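### 3.2 The writing desk as a unit of furniture

Of the pieces surveyed at the Sangkhawat rooms, the writing desk with a raised hutch gave us the most to work with, and we confess a growing fondness for it. It combines a work surface, display storage and small-item storage within a single footprint, so one piece of furniture allows several of our organizing questions to be asked at once. The white desk discussed in this section (catalogued as Promimdale 3) is shown in Figure 4.
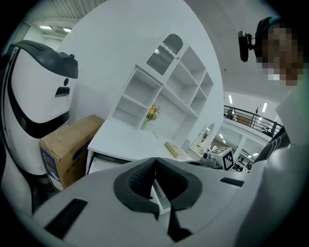
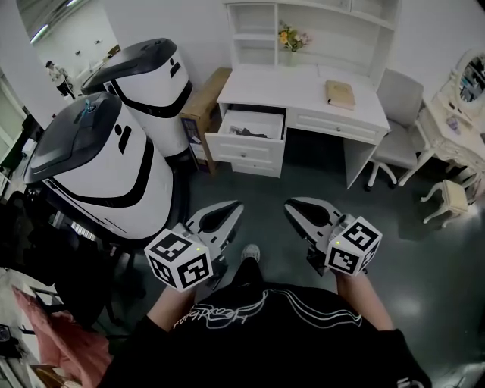

**Figure 4.** The Promimdale 3 desk and hutch, with flowers in the shelving and a cardboard box standing nearby.

### 3.3 Open cubbies and the problem of the first object

Open cubbies are wonderfully revealing. A drawer forgives almost anything, while a cubby puts its contents at eye level and keeps them there all day. In our earlier study of closed cabinets at Hultby, participants told us that they seldom thought about how the inside of a cabinet looked. With open shelving they spoke about appearance straight away, often before they mentioned what they needed to store.

We were especially taken with the role of the first object placed in an otherwise bare hutch. In Figure 4 the hutch holds a small vase of flowers, and the colour stands out strongly against the white. Participants shown the desk in this state tended to treat the vase as fixed and to arrange everything else in relation to it. Several left the neighbouring cubbies free so that the flowers had, in one participant's words, "a bit of breathing room." We had expected the vase to be moved to the desktop to make way for books, and were delighted to be wrong in most sessions.

The effect weakened as the hutch filled. Once paper goods and stationery had been introduced, the vase was more likely to be shifted, usually upward. We return to this in Section 5, where the order of placement is compared with the final layout.

### 3.4 The desktop and items in transit

The work surface behaved quite differently. Participants described it as a place where things wait: mail, a library book, a mug on its way back to the kitchen. Using the Sorero placement scale, which runs from 0 (temporary) to 100 (permanent), we asked them to rate each item left out at the end of a session. Ratings above 90 were given almost entirely to objects in the hutch. Items on the desktop were commonly placed at 40 or lower, even where they had stayed put from one session to the next.

Cardboard boxes on the floor deserve a study of their own. Participants rated them as temporary with great confidence, yet many said that a similar box had been sitting beside a desk at home since April. We did not score the boxes as storage furniture in the present analysis, although the interview material makes a lively case for doing so in future work.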